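August, morning. Grotodora bench notes, spine detector + grasp width filter.

Picking up from Subbarao's branch. He had the spine detector running on the wrist stream at full rate but the grasp planner was only taking every fifth detection and nothing in the log said so. Changed the subscriber queue depth from 5 to 1 and added a stale-stamp check. Planner now drops anything older than 50 ms and prints a line when it does. Should have been like that from the start.

Re-ran the labelled set after the change. 776 clips, same split as last time. No change in the detector numbers, as expected, since the weights weren't touched. Planner rejects went up at first, then I found I was comparing the camera stamp to wall time on the Brukton box, whose clock drifts. Switched both to the monotonic clock and the rejects went back to normal. 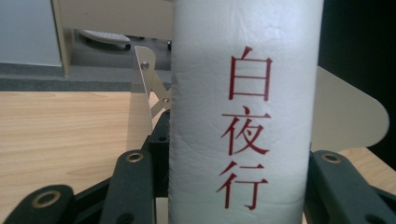 Width estimate is the next thing. The edge fitter looks for two long, near-vertical lines and takes the gap at mid-height as the spine width. On a book like this one, standing upright with the spine filling the full height, it has no top or bottom to anchor to, and the taper means the answer depends on which row you measure. The left edge is also rough enough that the fitter breaks it into short pieces, where the right edge comes through as one slanting line. The wrinkles and dents on the silvery cover gave me a few false candidates inside the spine as well. What I've done for now is fit each side separately, sample the gap at several rows and pass the widest value to the planner. Conservative, but the fingers can always close further.

Tried the text crop too. Liên La's title reader wants a tight box, and the three red characters of 白夜行 sit a bit right of the middle of the spine, leaning with the book. A crop centred on the spine and squared to the image loses some margin on that side. Rotating the crop by the mean angle of the two fitted edges is the obvious fix. Not merged; want Liên to look at it first.

Also masked out the gripper. The old mask was a hand-drawn polygon from the previous finger set and it left the brass-coloured rings on the linkage arms uncovered. They're round, high contrast, and the keypoint tracker loves them. Static mask won't do as the arms move with opening width, so I'm generating it from the joint encoder value now. Lookup table with linear interpolation, lives in jellow/masks. Takes no time worth measuring.

Afternoon. Gangadharan asked if the planner timeout can go up from 700 ms. Left it. If the fit hasn't settled by then it's usually a bad view and a re-approach is cheaper. Would rather see the retry count in the log before changing it.

To do:
Clock fix needs to go onto the Shetty machine as well, same drift there.
Ask Padmavathi whether the widest-gap rule breaks her thin paperbacks.
Colour threshold in the edge fitter is still hard-coded. Move to config.
Solomiia has the unit tests for the interpolation, merge after hers.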